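Deposit not back yet from beach rental, how long is normal?

Posted August 29, 2022 in Vacation Rentals

Hi all. Rented a place thru Vedar for a week, two bedrooms, nice deck, no complaints about the house. Paid 2205 total and that included the damage deposit. Checked out on time, stripped the beds, ran the dishwasher, left the keys in the lockbox like the sheet said. 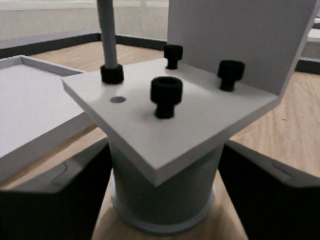
Still nothing back on the card. Emailed twice. First reply said "processing", second email no reply at all. The agreement says the deposit comes back "promptly after inspection" and thats the whole sentence. No number of days. Do I call the card company now or wait? Also we want to book again for December and not sure I should with the same outfit.

— sandbar_kit

dunes4us

Had this with Clarnis, different beach. Took almost 4 weeks. Wait on the card dispute — once you open one the rental office stops talking to you and it all goes thru the bank. Call them, dont email. Ask for whoever handles accounting, the front desk only does check-ins. Get the date the inspection was done and write it down.

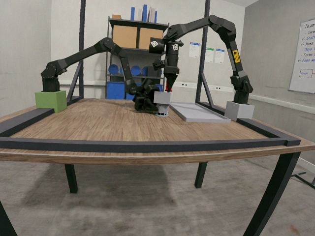
Can they keep part of it for cleaning if I already paid a cleaning fee?
Depends on what the agreement says. The fee normally covers a regular turnover clean, and anything past that (stains, pet hair, sand in the tub drain) may get billed separately. Ask for an itemized list before you agree to any of it.

Check your state too. Some have a deadline for vacation deposits, some dont, and the rules for regular leases may not apply to a short stay.

OletiFan

just call them lol. mine came in 2 days

porchlight_rentals

I manage a few houses, not for Vedar. Usual holdup is the owner, who has to sign off before the office releases anything. If the owner is out of town it sits there.
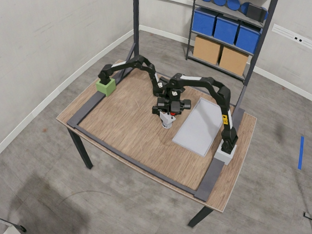

So when you call, ask if the owner has signed off. If yes, ask what day the refund was sent and for the reference number, then your bank can look for it. If no, ask for a date in writing. Send a short letter too, certified, with your checkout date and a copy of the agreement.

For the winter trip look for places that charge a small damage waiver in place of a deposit. Ambaye and Oletti both had listings like that last I looked. You dont get the waiver back but theres nothing to chase either. Read what it covers first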